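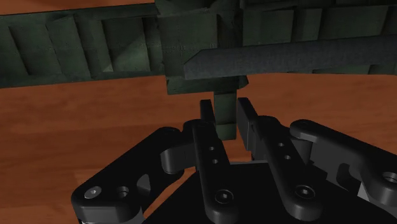
# 工单 462：换成 Stunari 夹爪以后，手指闭合时夹不住绿色竖条

**提交人：** Achilleas Papadakis
**日期：** 11/16/20
**环境：** 仿真，Grodberg 控制器，手腕相机视角
**比较对象：** Stunari 平行夹爪（新），Ondrejka 平行夹爪（旧）
**状态：** 部分解决，还有一个问题请你们确认

你们好。我的中文还在学习，如果有的词用得不准确，请直接问我，我会重新说明。日志里的英文字段我没有翻译，怕翻错。

## 1. 问题

我们正在比较两种夹爪，任务是一样的：机械臂把夹爪移动到绿色大件的下方，让中间垂下来的那根竖条进入两个指尖之间，然后闭合，夹住，往旁边移动一小段距离，再松开。

上面的截图取自闭合命令发出以前。竖条的下端在两个指尖中间，左边和右边都没有夹到它。到这一步为止，我认为位置是对的。

问题在下一步。使用 Ondrejka 的时候，闭合以后控制器返回 `grasp_ok = true`，任务继续。使用 Stunari 的时候，手指开始闭合，然后在还没有碰到竖条的地方停下，控制器返回 `grasp_ok = false`，原因写的是 `width_timeout`。没有碰撞报警，也没有力矩报警。

两次试验用的是同一个场景文件、同一个起始姿态、同一个脚本。我只换了夹爪的模型和它的参数文件。

## 2. 怎样重现

1. 打开比较任务的场景，加载 Stunari 的模型。
2. 控制器切换到位置模式。
3. 运行脚本到“接近完成”这一步，暂停。
4. 在手腕相机里检查竖条是不是在两个指尖之间。
5. 继续运行，发出闭合命令。
6. 看 `finger_pos` 和 `grasp_ok`。

第 5 步以后，`finger_pos` 走到 71 就不再变化。我等到超时，它还是 71。超时的设置是 2000 毫秒，这是我们项目一直使用的值。

## 3. 我已经检查过的东西

**碰撞模型。** 我开始怀疑两侧的弧形连杆碰到了指尖附近的什么东西，或者左边和右边的连杆互相有干涉。我把碰撞体显示出来，一步一步闭合，没有看到重叠。后来我把连杆的碰撞完全关掉，结果一样，手指还是停在 71。所以我认为和连杆没有关系。

**竖条的位置。** 我把竖条往左移动一点，再往右移动一点，手指停的位置没有变化。如果是竖条挡住手指，停的位置应该会变。我又在没有竖条的测试场景里空着闭合，也停在 71。

**摩擦系数。** 改了，没有影响。写到这里的时候我明白，改摩擦本来就没有意义，手指还没有接触到竖条。请忽略这一条，但是我保留它，免得以后有人重复做。

**控制器的版本。** 两种夹爪用的是同一个版本的 Grodberg，没有升级过。

**相机。** 手腕相机的外参，Stunari 和 Ondrejka 不一样，因为安装的法兰厚度不同。我重新填写了 Stunari 的外参，画面里指尖和竖条的相对位置正常。相机不参与闭合的判断，我检查它只是为了放心。

## 4. 第一次回复（Amano 支持组）

> 谢谢您详细的说明。请把 Stunari 的参数文件里 `stroke` 和 `close_limit` 这两行发给我们。另外请确认一下，参数文件是从 Ondrejka 的文件复制以后修改的，还是从模板新建的。

我的回答：是复制以后修改的。我修改了模型路径、质量、指尖的尺寸和法兰的偏移。`stroke` 我改了，`close_limit` 没有改。我以为 `close_limit` 是控制器自己算出来的，文件里的那一行只是显示用。文件里写的正是：

```
close_limit: 71
```

看到这个数字的时候我有一点不好意思。

## 5. 第二次回复

> `close_limit` 是硬限制，控制器不会自动计算。两种夹爪的编码方向也不同：Ondrejka 的数值越大表示越闭合，Stunari 的数值越大表示越张开。请先把这个值改成 40，再做一次空载闭合，确认以后再放回竖条。

我按照这个说明做了。

- 空载闭合：`finger_pos` 从张开的位置一直走到 40，停下，没有报错。
- 放回竖条以后闭合：手指在 40 以前接触到竖条，`grasp_ok = true`。
- 移动和松开：完成。

我又用 Ondrejka 的文件跑了一遍，确认旧的配置没有被我改坏。结果和以前一样。

## 6. 还没有解决的问题

现在 Stunari 可以夹住了，但是接触的瞬间竖条会轻微偏向一边，之后才稳定。用 Ondrejka 没有这个现象，或者小到我看不出来。我有两个猜想：

a) 两个手指不是完全同时到达。Stunari 的模型里，左手指和右手指各有一个关节，用约束连在一起。如果约束比较软，一边可能会先碰到竖条。

b) 接近时的目标点有一点偏，竖条本来就不在正中间。用眼睛看手腕相机，我不能判断这么小的差别，需要从仿真里直接读坐标。

我先试了 (a)，把约束的刚度提高。偏移变小了，但是没有消失，而且仿真每一步的计算变慢，最多慢 40%。对于比较试验，这个速度我可以接受，可是我不确定提高以后的刚度还符不符合真实的 Stunari。如果不符合，我们比较出来的结果就没有什么价值。

(b) 还没有做。

## 7. 请你们确认

- Stunari 模型里左右手指的约束，推荐的刚度是多少？文档里我只找到默认值，没有找到它的来源。
- `width_timeout` 这个原因能不能改得更清楚？在我的情况里，手指是碰到了 `close_limit`，可是从名字看好像是时间不够。我第一天就是因为这个名字，一直在延长超时。
- 参数文件加载的时候，如果 `close_limit` 和夹爪的编码方向对不上，能不能给一个警告？

## 8. 给同事的记录

Stunari 的参数文件请从模板新建，不要从 Ondrejka 复制。已经复制过的，至少检查 `stroke`、`close_limit` 和 `open_limit` 三行。`open_limit` 我这次运气好，旧的值正好也能用，但是这个值以后也要重新填。

比较表格里，修改 `close_limit` 以前的 Stunari 成绩全部作废，我已经用灰色标出来，没有删除。Ondrejka 的成绩不受影响，可以继续用。

换夹爪以后，请先做空载闭合，再做有竖条的闭合。我这次顺序反了，所以先去查了碰撞和摩擦，浪费了不少时间。

(b) 的坐标读出来以后，我会附在这个工单下面。在收到刚度的答复以前，请不要关闭工单。

Achilleas Papadakis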